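**Chamado 157 — Etiquetas saem deslocadas depois da troca de rolo**
Estado: resolvido, em observação
Aberto por: Gifty Lamptey (expedição, Doltavness)
Responsável: Evaristo Robles
Equipamento: impressora térmica Flallent, posto 3

## Sintoma

A impressão começa 11 mm abaixo da margem superior da etiqueta. O código de barras cai sobre o picote e o leitor da doca rejeita o volume. O erro aparece a partir da segunda etiqueta de cada lote; a primeira sai correta. Os postos 1 e 2, com o mesmo modelo e o mesmo driver, não apresentam o defeito.

## Ambiente

- Driver Flallent instalado pelo pacote padrão, sem alterações locais
- Modelo de etiqueta gerado pelo Kwofie, formato 100 × 70 mm
- Mídia: rolo com espaçamento (gap), núcleo de 40 mm
- Conexão por rede, IP fixo

## Registro

**08:40** Teste interno da impressora (botão de avanço pressionado ao ligar). A página de configuração sai alinhada. O relatório indica tipo de mídia "contínua". Os postos 1 e 2 indicam "gap".

**08:55** Alterado o tipo de mídia para "gap" no painel. Calibração automática executada. A impressora avança quatro etiquetas e para com a luz de mídia acesa. Segunda tentativa, mesmo resultado.

**09:10** Sensor limpo com álcool isopropílico e cotonete. Havia resíduo de cola na guia inferior. Calibração concluída sem erro. Lote de 10 etiquetas impresso a partir do painel: todas alinhadas.

**09:25** Lote de 10 etiquetas enviado pelo Kwofie: a primeira alinhada, as demais deslocadas 11 mm. Novo relatório de configuração: a mídia voltou a "contínua".

**09:40** Captura do fluxo de impressão. O trabalho enviado ao posto 3 traz, no cabeçalho, um comando que redefine o tipo de mídia. Esse comando não existe nos trabalhos dos postos 1 e 2. Encaminhado a Akosua Asamoah, que administra os perfis do Kwofie.

**10:30** Resposta de Akosua Asamoah:

> O posto 3 está associado ao perfil "recibo contínuo", criado para o teste com bobina de setembro. O perfil antigo não foi removido e ficou como padrão depois da atualização do servidor. Já associei o posto ao perfil "gap 100x70".

**10:45** Fila do posto 3 esvaziada, serviço de impressão reiniciado. Lote de 10 pelo Kwofie: todas deslocadas, agora 3 mm para cima. O deslocamento é constante e não acumula, o que afasta erro de calibração.

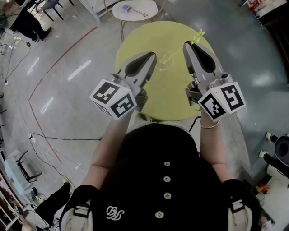
**11:05** Verificado o ajuste de posição vertical na memória da impressora: valor diferente de zero, provavelmente gravado à mão para compensar o defeito original. Gifty Lamptey confirma que o turno da noite mexeu no ajuste. Valor zerado e salvo. Lote de 10: alinhado, leitura aceita na doca.

**11:20** Impressora desligada e religada. Configuração mantida. Troca de rolo simulada com o mesmo material, sem desvio.

## Causa

Perfil incorreto associado ao posto 3 no Kwofie, que regravava o tipo de mídia a cada trabalho. O resíduo no sensor e o ajuste vertical manual eram problemas separados e dificultaram o diagnóstico.

## Pendências

- [x] Corrigir a associação do posto 3
- [x] Zerar o ajuste vertical
- [ ] Excluir o perfil "recibo contínuo" (Akosua Asamoah)
- [ ] Bloquear o menu de ajuste por senha nos três postos (Evaristo Robles)
- [ ] Incluir a limpeza do sensor na rotina de troca de rolo (Gifty Lamptey)

O chamado fica aberto até a exclusão do perfil. Se o desvio voltar, anexar o relatório de configuração impresso antes de recalibrar.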